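Vodateo Home Help > Tidying & Small Spaces

How do you keep a table next to the bed from turning into a dump?

Posted by Wing-sze Mok
409 views

Hi all, hoping someone has a system for this. I live in one room in Skunirthorpe and my table sits right by the bed, so everything I bring in lands on one or the other. Snacks, tissues, coats, bags, you name it. I tidy it at night and by 10 the next morning it's back to how it was! I put a checkered tablecloth on it in October thinking I'd want to keep it nice if it looked nice. It does look nice, what you can see of it.
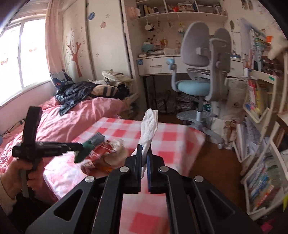
The table as of this morning, snack pack and a crumpled bag on the left, clothes pile on the bed behind

I don't have space for a dresser and the landlord won't let me drill into the walls. What would you start with? And does anybody have a trick for crumpled tissues? I find them everywhere.

Valentin Riedl
Start with the bed, I'd say. I had a similar setup for years (table right by the bed) and once there's one coat on the quilt the rest follow it. Get an over-the-door rack with hooks, no drilling needed. The puffy black thing goes up first because it takes the most room, then the tan striped thing and the bag. You'll get half your bed back in two minutes.

For the table, one shallow basket for food and that's it. If a packet doesn't fit, eat something or put it in the kitchen. Anything already open gets a clip, otherwise you'll be shaking crumbs out of that cloth every day. And put a little trash can right where you sit. Mine was across the room and I never once walked over to it with a tissue, I just left them on the table like you do.

I'd keep the tablecloth, by the way, it's cheerful.

stöckli121
get a bigger table

Wing-sze Mok
Ha, a bigger table would mean climbing over it to get to bed. Valentin, thank you, I hadn't thought of the door at all! Going to measure it tonight, it's an old one and kind of thick at the top. Do the hooks come in different depths or do I have to bend them?

Valentin Riedl
Different depths. Measure the thickness of the door and check the gap above it too, mine scraped until I put felt on it.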